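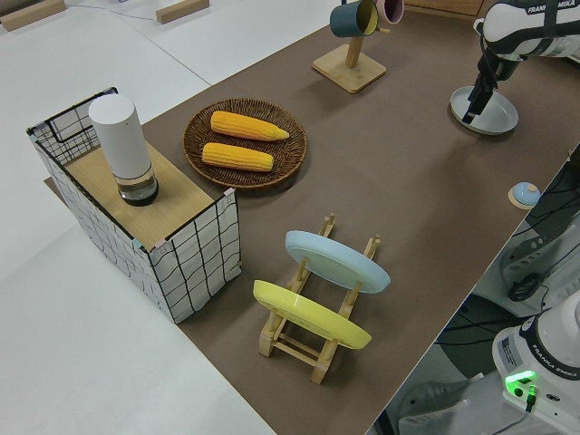

Tabletop Arm Cells: Your Questions on the House Rules

Do the rules apply if I'm only running one arm?
Yes. In a two-arm cell both arms count as live whenever either one is enabled, so keep your hands off the table.

Who can sign off a new task layout?
Your cell lead, or Holger Amundsen at the Haldale site. Send the layout sheet before you book time.

How long does induction take?
Allow 3 hours. You'll need to do it again if you've been away from the cells for 8 months or longer.

Can I use real crockery?
Yes, if it's on the approved list. Throw out anything chipped. Glass needs a separate line on the layout sheet, and so does any container holding liquid.

What about food?
Artificial food only, unless the task was approved for fresh produce. Fresh items go in the organics bin at the end of the session.

Do props have to stay on the table?
Anything in the layout does. Spare props belong on the shelf. If something falls during a run, stop the arms before you pick it up, even if it's well out of reach.

Where should cables go?
Off the walkway and clear of the table legs. Check the connectors at each base before enabling.

A grasp keeps failing. Can I nudge the object?
Stop, move it, then re-enable. After 3 failed grasps on the same object, log it and go on to the next task.

Does the Estrella cell have different rules?
Only for booking. Everything in section 33 of the Stivent handbook applies there as well.

Contact the Stivent safety desk | © Stivent Robotics | Back to top
12 shares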